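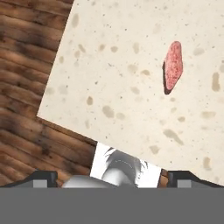 18/01/2022

Second day on the Tomeck tapes. Reel four baked overnight and played through with no shedding on the heads. Reel five has an edit at the start of side two where the splice tape has dried out, so I redid it before transfer. Azimuth was off again compared with reel three. I suspect two different machines were used for the album, one for the band and one for the organ overdubs.

Wondimu Endale called at noon about the bass. He wants more of it on "Rever" and less everywhere else. I told him there is a buildup at 61 Hz that comes from the room, and that raising the low end on that track will raise the hum along with it. We settled on a narrow cut there and a wide lift of 1 dB centered on 800. He will listen on his own speakers tonight.

"Asfaw" runs long. The original LP faded it early to fit the side, but the tape carries on for another two choruses and a drum figure that falls apart at the end. Kept the full take in the session and marked the LP fade point at bar 403. Label to decide.

Drernevitz sent the pressing quote. 2,000 copies on standard weight, test pressings in August if lacquers are cut on schedule. Side A is too long for the level they want. Either the level drops or the organ piece moves to side B, which wrecks the running order.

Left channel meter on the desk is sticking. Swapped the lamp, no change. Need to order a replacement and clean the patch bay before reel six.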